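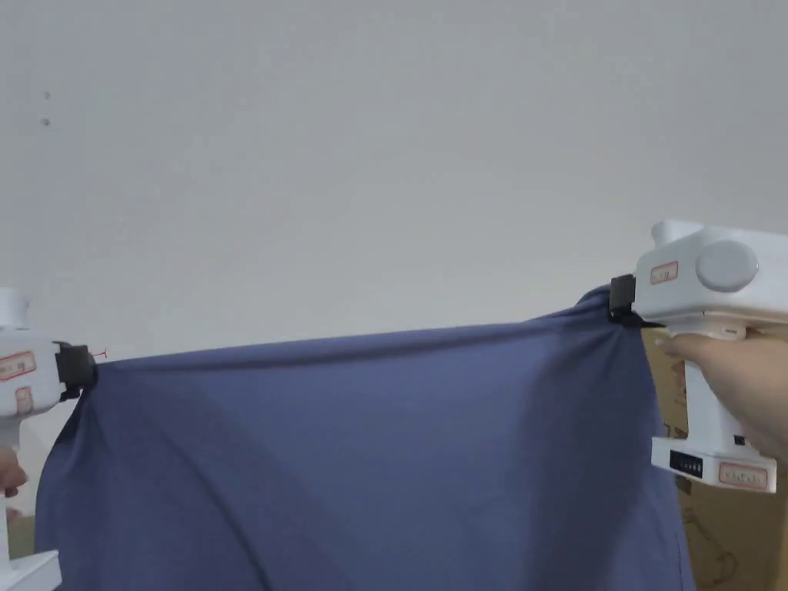

Blue cloth held up by its top corners, a gripper in each hand.

Folding run went bad, right jaw wouldn't let go (long, sorry)

Shares 313

foldline_kev
Okay, hoping someone here has seen this before I pull everything apart. We've been recording cloth folding on a bed with the hand-held Gravo grippers, then training on that and running it on the pair of Tawhiri arms. Up to December it was going really well! Not pretty folds, but folds.

Then last run the right arm picked up its corner, brought it across to the left one, and just... kept hold. It didn't open. The left arm let go like it was meant to and started its retreat, and the right one went into the next move with the cloth still clamped, dragged the lot sideways and took the bed sheet with it. I was leaning in to straighten the far edge (yes, I know, I KNOW) and the wrist came past my ear a fair bit faster than I'd like. Hit the stop and sat down for a minute.

No injury, one seam torn. But I'm not running it again until I understand it.

What I've checked so far:
- jaw opens and closes fine by hand on the robot side
- no fault codes on the arm
- the Geltero log says the gripper was never told to open. So the arm did what it was asked, and the asking was wrong

That last one is what bothers me. I reckon the problem is in our recordings. We have 900 episodes in that training set and I'm starting to think the right-hand jaw width is rubbish in a chunk of them.
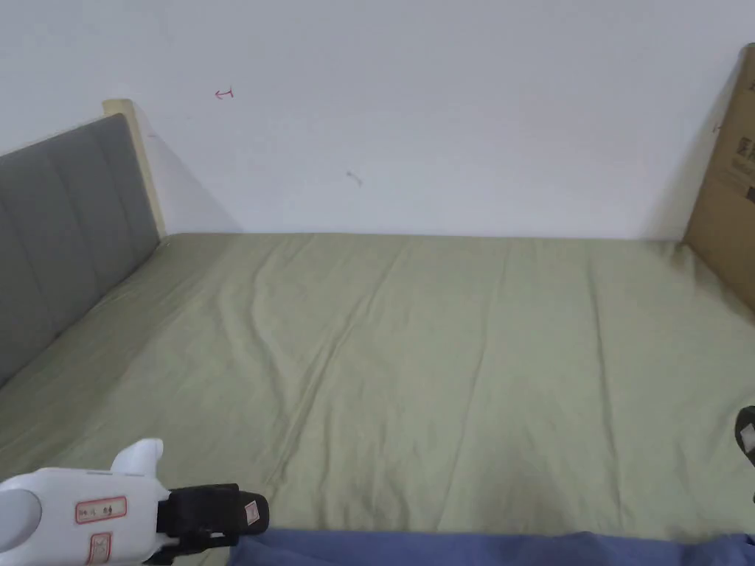
Ariel Calimlim
Before you go near the data, can we talk about your head being inside the reach of two live arms? I don't care what the log says. If you can touch the bed, the arms should be stopped. We put a gate switch across ours for exactly this and everybody whinged for a week and then got used to it.

On the fault itself, I'd bet on timing. If the jaw reading lags the video, the release ends up attached to the wrong moment and the policy learns mush. Had the same thing with an older Geltero build.

foldline_kev
Fair cop on the reach thing. Gate switch is on order as of this morning.

Not sold on timing though. If it was lag I'd expect both sides to be off, and the left is clean. Every release shows up where I'd expect it.

threadbare_jo
Both sides don't have to lag together if they're on separate links? Ours dropped out on one side only whenever the battery got low. The lights still showed charge too, so we kept blaming ourselves.

foldline_kev
Hmm, okay, that's a good point and I hadn't thought of the battery. Going to swap packs left to right and see if the problem follows the pack.

Bình Giáp
I think you are all skipping the boring answer. Those jaws get pinched onto seams and doubled-over corners all day. If the little screw on the encoder shaft works loose, the fingers open and the number stays where it was. It is cheap to check. Mark the shaft with a paint pen, do fifty hard pinches, look at the mark.

Ariel Calimlim
Could be. I'd still look at the timestamps first because you can do that without a screwdriver.

foldline_kev
Right, update, and I owe Bình a beer.

Swapped the packs and nothing changed, the bad readings stayed on the right gripper. Looked at the timestamps for Ariel's sake and they line up fine on both sides. Then did the paint pen thing, and the mark had wandered by pinch thirty or so. Screw was barely finger tight.
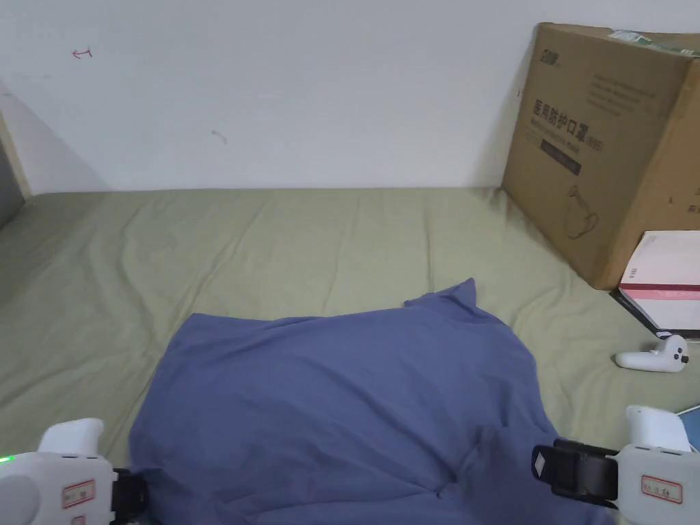

So then came the fun part, which was finding out how far back it goes. I wrote a little check that flags any episode where the right jaw reads under a few millimetres all the way through to the end, even after the cloth has been put down. It tripped on episode 3229 first (our numbering is a mess, it carries on from an older project) and after that it's on and off, then on more and more. Makes sense for a screw backing out, I suppose. The total is 313 out of the 900. A third of the set was teaching the right arm that you never let go!

Threadlocker on both grippers now, paint marks on both, and we look at the marks before each session.

threadbare_jo
Ouch. Are you binning them or fixing them?

foldline_kev
Binning for now. You could estimate the opening from the wrist video, but I don't trust myself to do that well after the week I've had.

Bình Giáp
I would keep them. The hand paths are still good. Mask the jaw channel on the right and train on the rest. Throwing out a third of the work over one screw is a bit much.

Ariel Calimlim
Disagree, strongly. You had an arm drag cloth past someone's head because of those files. Put them on a drive in a drawer and record new ones.

foldline_kev
I'm with Ariel on this one, at least until the gate's in. We've started re-recording already, two of us so one can watch the reading while the other pinches.

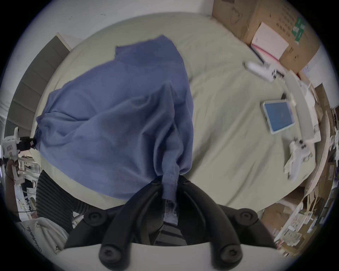 It's slower, maybe half the pace we had before, but I've now got a beep set up for when the jaw number sits still for too long, and that caught me out twice when I was simply holding the cloth and daydreaming. Better a false beep, I guess.

I also sent Gravo a note about the screw. They asked for the serial number and went quiet. If anyone else has a pair from the same time, please put a paint mark on yours and post what you find.

threadbare_jo
Just did ours. Left is solid, right moved a hair. Not happy!

Giletti_spares
Which threadlocker did you use? The strong stuff can creep into the bearing on those and then you've got a worse job.

foldline_kev
The medium one, tiny dab on the end of a toothpick. Shaft still spins freely as of tonight. I'll check it again before we start tomorrow and post back if it's gummed up.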